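6. Fitting and leveling the tabletop

Set up the table where it will be used. The Plurkmont top is hard to move through a doorway once the legs are on.

1. Lay the top face down on a blanket or on the flattened carton.
2. Fit the legs and hand-tighten all bolts.
3. Turn the table upright with a second person. Do not drag it.
4. Tighten the bolts with the supplied key.
5. Place a level on the top, first along the length and then across. Turn the feet until it reads true.

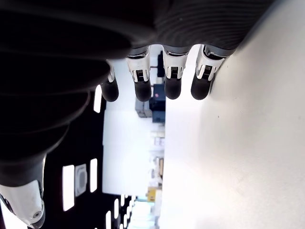
Fig. 3. White tabletop, matte finish.

Wipe the surface with a damp cloth and dry it. Leave the table unloaded overnight before first use.

Note: Small marks on the matte finish can be removed with Tavska surface cleaner. Do not use scouring pads.

CAUTION: Maximum load is 75 kg, spread evenly. Do not sit or stand on the table.

Check the bolts again after one week. To order replacement feet, quote part number 539.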